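The Green Thing in the Sink

Limdale College Robotics Club, Thursday evening

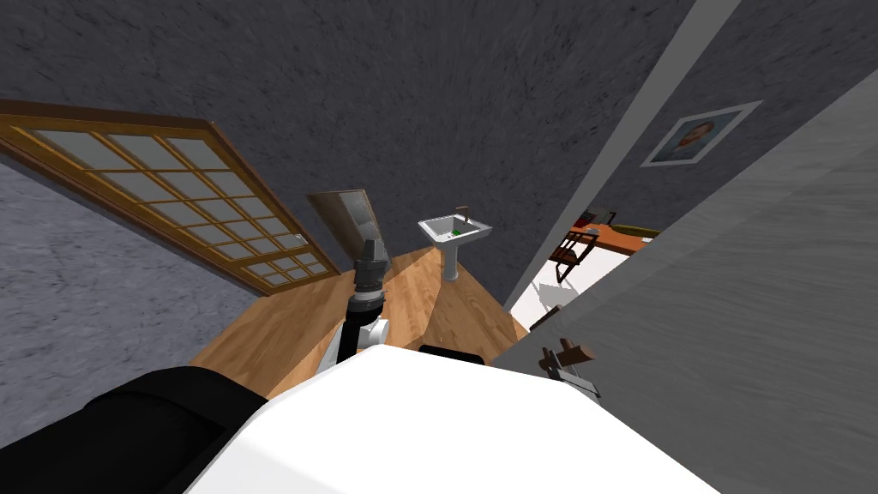
1. The task

Subira Wanyama had the keyboard because it was her turn. The rest of the club sat behind her on the long bench and watched the screen.

"Go to the sink," said Aminu Dauda. "Pick up the green thing. Take it to the table next door."

"It's soap," said Loïc.

"The sheet doesn't say soap. It says object."

The sheet came from the people who ran the Lesavham Cup. It gave each team the same simulated house and 500 seconds. Limdale had called their robot Betine, after the street where the club used to meet. In May they would have to run it in front of judges, and so far it had not once got the green thing out of the basin.

Subira started run 221.

2. The sink

Betine rolled forward over the parquet. The gripper went ahead of it, pointing at the far wall.

"It's going for the narrow door again," said Loïc Deschamps.

It was. Betine drove until the gripper touched the edge of the door, which swung a little, and then it stopped. The clock in the corner kept counting.

"Why does it like that door?" asked Aminu.

Subira opened the log and scrolled. There were 2,464 lines from that one run. She read them from the bottom up, which was how Mrs Harms had taught them to do it.

"It thinks the door is the sink," she said.

"They look nothing like each other."

"They're both tall and thin, if you only look at the column. I trained it on the column. I didn't give it enough basins."

Aminu wrote this down in the club book. He wrote everything down, and he dated nothing, so the book was not much use to anyone but him.

3. Mrs Harms

Kerstin Harms came in at half past six with her coat on. She taught physics and had the key to the room.

"Five minutes," she said. "Is it working?"

"No," said Subira. "But I know what's wrong with it."

Mrs Harms sat down on the end of the bench. She did not take her coat off. Subira changed the labels, ran the short training and started again.

Betine rolled forward. It passed the narrow door and turned right. The gripper came down over the basin, closed, and came up with the green thing in it.

Loïc stood up. Betine backed away, swung round towards the doorway and hit the door handle with its arm. The green thing fell on the parquet.

"Put that in the book," said Subira.

Aminu already had. Mrs Harms looked at the clock on the wall and undid the top button of her coat.

"One more," she said.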